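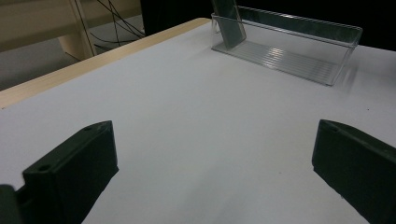
Fixing a gripper that closes on clear plastic too early

4 min read

I love a good fault, and this one kept me happy for a whole weekend! Our hand-held gripper tool records the motions, the arm plays them back, and on clear boxes the arm kept snapping its fingers shut in mid-air, short of the rim. On one run it then carried on forward with the fingers closed and shoved the box clean off the table. Same cause in every case, and you can cure it in an afternoon.

What's going wrong

Transparent walls throw bright lines. So do molded ridges in the base. Our tracker (we run Odix) was locking onto a reflection and treating it as the near rim. White tables make it worse, as there's so little else to grab.

Before you start

Hit the stop button and cut power to the arm. Please do this even for "just a quick look" – closed fingers can open again without warning when the controller reconnects, and they pinch hard.

Step 1. Check the fingers first

Wiggle each one by hand. If there's play, tighten the mounting screws and run the open/close test 6 times. A loose finger looks exactly like a vision fault in the logs. Taner Tatlı lost most of August to that one.

Step 2. Replay the bad run

Step through the recording slowly and watch where the rim marker sits. If it jumps between the rim and the lines in the base, you've found it.

Step 3. Mark the rim

Stick a strip of matte tape along the near edge of the box. Record eight new passes, coming in low, and vary the angle a little each time.

Step 4. Add a force check

In the close settings, turn on "confirm contact" and set the timeout to 1,000 ms. If the fingers meet without feeling anything between them, the arm should stop and wait for you. Don't let it retry on its own!

Step 5. Test at low speed

Keep your hands off the table and one of them on the stop button. Try it with the tape, then without. Zoila Echeverri got hers working with bare plastic after a second batch of recordings, and I'm still chasing that. My next try is a dimmer lamp.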